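Aparecida Conceição has been repairing laptops and phones from a narrow shop in Hamilton for long enough that she no longer reads the launch coverage. When the big manufacturers announce a new range, her customers tell her about it at the counter, usually while asking whether they should bother fixing the one they have.

"They come in with a machine that's four years old and they've already decided it's finished," she says. "Then I put a battery in it and clean out the fan, and they're a bit annoyed, because they wanted the new one."

Her latest project is an attempt to give those people something to read first. It is called Toketti, and it is a plain website that lists laptops by how easily they can be opened, what can be replaced inside and what the parts cost in Canada. It went up in February with 20 models. She runs it with Iñaki Bermúdez, a software developer who used to work on stock systems for the parts wholesaler Gastalley and now does contract work from home.

Bermúdez says the idea came out of an argument over thinness. He had bought a Skodard ultraportable and was pleased with it until the storage filled up and he found the drive was soldered to the board.

"I'd read three reviews before I bought it," he says. "All of them gave me the weight to the gram. One mentioned the storage, and that was to say there was a bigger option for more money. I'd have paid the extra if I'd known it was my only chance."

He took it to Conceição to ask whether anything could be done. She told him no, and then showed him an older Pimentel model on her bench with two drive slots and a keyboard that came out with eight screws. They talked until closing time. He sent her a draft of the site the next week.

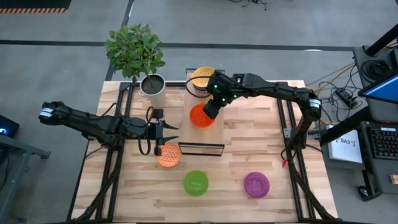

The listings on Toketti are all done by hand. Conceição opens each laptop herself, writes down the order of the steps and times how long it takes to reach the battery, the memory, the drive and the screen. She won't score a model from a manual or someone else's video. Bermúdez would like to speed that up, and he brings up automation more often than she does. Two arms over a butcher-block table, one gripper above an orange bowl and the other just above a redder one, is a fair picture of where he thinks bench work could go. Conceição is less sure. "A bowl is one thing," she says. "Show me a ribbon cable with a latch the size of a grain of rice."

The scores run from zero to 200, which both of them admit is an odd scale. It started as four categories worth 50 points each and they never got around to dividing it down. The categories are access, parts, price of parts and documentation. A laptop with a glued battery can still do well if the glue has pull tabs and the manufacturer sells the battery to the public. A laptop with ordinary screws can do badly if the only replacement screen has to come from a broken unit.

Price has caused the most trouble. Parts are often listed in American dollars, with shipping and duty worked out at the last step, and a screen that looks reasonable on the first page can end up costing half as much as the laptop. Bermúdez wrote a small program that checks the listed prices every night and converts them. It has broken several times, mostly when a supplier rearranged its catalogue.

"I get an email in the morning saying a keyboard is free," he says. "It's never free."

The site gets 2,000 visitors in a good week. Most arrive from a search with a model name in it and leave after a minute, and that suits Conceição fine. She says people who have the answer should go and do something else. There is no advertising. The hosting is paid out of the shop's account, and neither of them takes any money from it.

They have had a few complaints. One came from a reader who felt the site was unfair to light laptops, and Conceição has some sympathy with that. She carries a light one herself when she visits her sister in Moncton, and it scores 61.

"I'm not telling anyone they can't have a thin computer," she says. "I have a sore shoulder. I bought it knowing I can't change the memory, so I got enough of it at the start. That's all I want people to know."

Asked about the next round of machines, both are cautious. Skodard is rumoured to be going back to a removable drive on its mid-priced line, and Bermúdez has seen a drawing passed around that seems to show the slot. He doesn't put much weight on it. Drawings like that turn up before every launch, he says, and the last one he believed had a headphone jack.

Conceição will wait until one is in her hands. She buys test machines second-hand where she can, and that means the newest models sometimes go up on the site months after release. Readers write in to ask why a laptop they've just seen in the stores isn't listed yet. She has a standard reply - she'll get to it when somebody breaks one.

For now the next job is phones. She has started a list on paper, taped inside the door of the parts cupboard, and Bermúdez is trying to work out whether the same four categories will hold. Waterproofing is the part they can't agree on. He thinks a phone should lose points if its seal has to be replaced after every repair, and she thinks a new seal costs a few dollars and anyone doing the job properly will have one ready. They plan to settle it before the first phone is listed.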